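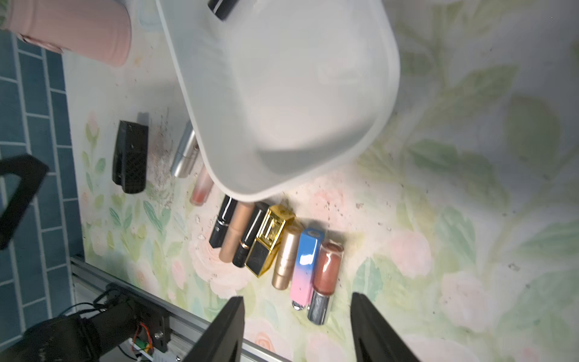
Item 1, the vanity table. The meeting opened at Pleltwood on Wednesday, with Lucie Hiebert in the chair and Boychuk House sending its regrets, as it did in January. The shared vanity was taken first, it having been held over twice. Members agreed that the lipsticks look better in a row along the corner of the white tray than they ever did in the drawer, and that the gold-and-black case may keep its place in the line, being the only one anybody compliments. A silver tube and the coral gloss are partly under the tray's rim and should join the others. The crumbs on the rose cloth were noted. No member wished to speak to the crumbs.

Moved that the tray be for makeup and that toast be eaten elsewhere. Carried, with one abstention - from the member who eats toast.

Item 2, the cloth. A proposal to replace the floral print with something plain failed for want of a seconder. Lucie will wash it on the gentle cycle and has asked that it be cleared first, which did not happen last time.

Item 3, spending. The Zondard order came to $131, nearly all of it for hooks. The chair asked what the hooks were for. Deferred.

Item 4, room 414. The Murkness mirror is still leaning against the door. Two people have offered to hang it, each on condition that the other one holds it. Lucie to find a stud, and then to find them.

Any other business: the heater. See previous minutes, and the ones before those.

Adjourned 8:40 p.m.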